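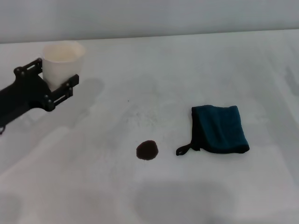
Table 2, spill cleanup station: cup in the gripper, brown spot and folded towel on the tabletop.

Sites Checklists Training Incident Log Contacts

Trudham > Break Hall > Automation > Safety Walk

BREAK HALL ROBOT ARMS: SAFETY WALK WITH COMMENTS
Site: Trudham, upper floor
Date of walk: Jul 21, 2023
Walked by: Leanne Hollis, with Safta Surdu from the hall crew
Copy to: Atif Ghauri (day lead), Shoaib Kakakhel (maintenance)

Thank you to everyone who stopped to talk while I was going around with my clipboard, and especially to the morning crew, who had plenty to do and still let me stand in the way. The boxes are short and the comments are long, as usual. Please do read the comments, they're mostly your words and not mine.

1. WORK AREA

1.1 Tabletop clear of anything not part of the job: OK
1.2 Floor tape visible on all open sides: NEEDS ATTENTION
Comment: Worn through on the side by the serving hatch, where the carts turn. Safta says people have got into the habit of cutting the corner there, and I did it myself twice before she pointed it out (sorry, Safta!). New tape, and please lay it a little wider this time.
1.3 Lighting even, no glare at the operator's position: OK
1.4 Tabletop surface sound: OK, WATCH
Comment: There are smudges and streaks on the white top at Table 2 and a scuffed patch toward the middle. I ran my hand over it and felt no raised edges, so I'm happy to leave it until the next walk. A spot of something dark is a lot easier to pick out on a white top, which was Matilde's argument for white in the first place, and she was right.

2. ARM AND GRIPPER

2.1 Fasteners on gripper plates present and tight: OK
2.2 Cable at the wrist secured, nothing that can snag: NEEDS ATTENTION
Comment: Shoaib, could you take a look at the wrist on the Table 2 arm? A short black piece hangs down at the lower left corner, and I couldn't tell whether it's a cable end or a hook. If it belongs there, just write that in the log and I'll stop asking.
2.3 Grip force set for paper cups: OK
Comment: Tried with empty cups only. The setting sheet from Dalen is taped inside the cabinet door, where it should be.
2.4 Stop button works from both sides of the table: OK
Comment: Tested with Atif on one side and me on the other. The arm held its cup both times and didn't drop it, which we were both pleased about.

3. SPILLS AND TOWELS

3.1 Clean towel within reach of the arm: OK
3.2 Towel laid flat, hanging loop clear of the finger path: NEEDS ATTENTION
Comment: The teal towels have a black loop at one corner, and at Table 2 the loop was lying out toward the spill. I'd like it tucked under when the towel is put down. It's a small thing, but a loop is just the sort of thing a finger goes through, yours or the arm's.
3.3 Used towels go in the lidded bin, by hand: OK
3.4 Hot drinks kept out of the automated job: OK
Comment: Staff still carry these, and I want it to stay that way until Cenus has sent us the revised risk sheet we've been waiting on since May.

4. PEOPLE

4.1 Everyone on shift has had the walk-through: NOT YET
Comment: The two newest folks on evenings haven't. Matilde Henriques has offered to do it before their next shift, and I've said yes please.
4.2 Job rotation posted and followed: PARTLY
Comment: I spent most of my time on this one. The crew used to wipe and clear all 17 tables themselves, and several of them told me their shoulders feel better now the arms do part of it. What they don't love is the standing. Watching an arm pick up a cup is slower work than picking up a cup, and Safta told me she goes home tired in a different way, more in the eyes and the feet. She also misses chatting with the regulars, since she used to meet them at the tables. I'd like us to cut the watching turns down and put a stool at each station, and to let people choose the floor round more often if they want it.
4.3 Crew know they may stop the arm without asking: OK
Comment: I asked everyone I met and they all said yes straight away. Lovely to hear.

5. TO DO

Floor tape by the hatch: Atif
Wrist check, Table 2: Shoaib
Loop tucked under, add to the setup card: Leanne
Evening walk-through: Matilde
Stools: Leanne to ask Tamelach whether we can have the spare ones from their storeroom

Signed: L. Hollis
Seen by day lead: A. Ghauri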